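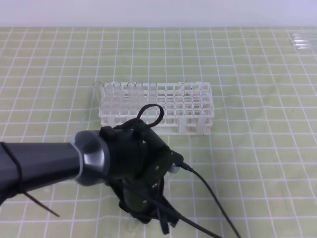
Visit report: Pivus sample preparation rooms, Rirnside

Date of visit: Aug 25, 2021
Present: Derek Ashworth (author), Denise Stockdale (Pivus, rooms supervisor)

Purpose

We are due to refit our own preparation room in September and wanted to see how a site of similar size stores, racks and issues its glassware. Pivus moved into the Rirnside building two years ago and fitted it out from bare walls, so most of what is there was chosen for the job.

Layout

The rooms run in a line off one corridor: goods in, wash, preparation, store. Dirty glass enters at one end and does not come back through preparation. The doors between wash and preparation are sliding, which saves floor space but leaves a track that Stockdale described as a nuisance to clean. I would specify hinged doors for our room.

Bench surfaces

The bench we looked at longest has a pale green mat over the top, printed with a white square grid. Glass laid directly on it is cushioned to a degree and the grid gives a ready reference for placing racks parallel to the bench edge. The mat has slight creases. Clear tubes do not show up well on so light a colour, particularly when lying flat towards the back, and a darker mat would suit us better. Tunusar supply the mats in cut lengths.

Racks

White plastic, open lattice, square holes on top and open windows in the front face. Six clear glass tubes were standing in the left half of the one on the mat, with the right half unfilled. The rims stand a little above the top of the rack, enough to take hold of, and the tube walls can be inspected through the front openings. Square holes leave a gap at each corner, which should help drainage after washing. We use a solid block with round holes, and residue collects in the bottom of it.

Loading runs from the left. Tubes awaiting racking are laid on their sides at the back of the mat, all in the same direction. I asked whether they roll. Stockdale's answer was that they do on bare bench and seldom on the mat.

Washing

Two Fung washers, one in use and one on standby. Racks go in with the tubes inverted. The cycle was not run during the visit. Rinse water is checked for conductivity at the start of each shift and the reading is entered in a bound book kept by the door.

Store

Stock on the day was 1,276 tubes against a shelf capacity of 2,000. Reordering is done by hand from a card in each bay. Breakages are recorded on the back of the same card, and I was given a copy of the blank.

Points to follow up

Price for 15 lattice racks, white, to fit our tube diameter.
Mat samples from Tunusar in a darker colour.
Drawing of the corridor wall from Stockdale, showing service runs.
Confirm whether our existing washer baskets will take the lattice rack without a spacer.

D. Ashworth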